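How do I get a musty smell out of cotton tea towels?

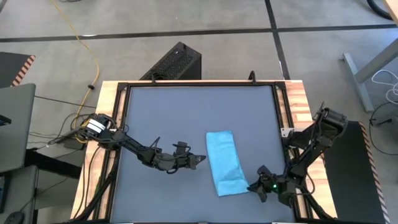

They come out of the machine fine but smell again as soon as they get damp. I wash at 40 with liquid and softener. The machine is a Flikmont, two years old. We moved to Iserden in April and the water is harder than we had before, if that matters.

Asked 1/12/19

3 answers

Stop using softener on them. It coats the cotton and they don't dry dishes properly either. Wash at 60 with powder, and put in a bit more than you do now for hard water. Don't leave them sitting in the drum afterwards. Mine took two washes to come right.
19 people found this helpful

vinegar

Soak them overnight in a bucket of hot water with two scoops of soda crystals, then wash as normal without softener. Run the machine empty on its hottest setting as well and clean the door seal and the drawer. If the filter hasn't been done since you moved, do that too. I had the same trouble with flannels and most of it was black muck behind the seal. Line dry if you can.
Edit: not for wool or silk.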